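4.2 Recording a transfer

Use this section when a player joins or leaves a club in Magsi League Manager. You need club secretary rights.

1. Open Squad and select the player.
2. Click Transfer, then pick the new club.

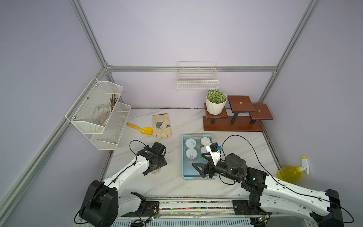
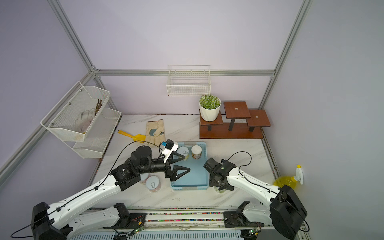 3. Enter the fee and contract length. For a loan, leave the fee blank — the player stays on the parent club's books.
4. Click Submit.

Note: Appearances and tackles stay with the player's record.

Caution: A submitted transfer can't be edited. To cancel it, contact your league registrar before noon on Saturday.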